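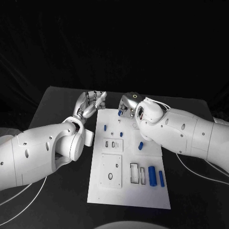
## Setting up your Arholm label maker

1. Slide in the tape until it clicks, then close the lid gently.
2. Hold the power button for 3 seconds and choose your language.

**Note:** A fresh roll likes to curl a little, so print 2 blank labels first! 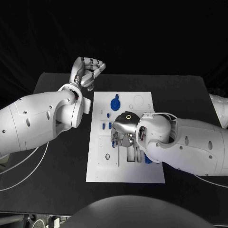
Labels stick best to a clean, smooth surface, so do give it a good wipe. Dark tape disappears on a black tabletop, but a white board like the one on this table takes almost any color nicely.

**Caution:** Keep fingers away from the cutter.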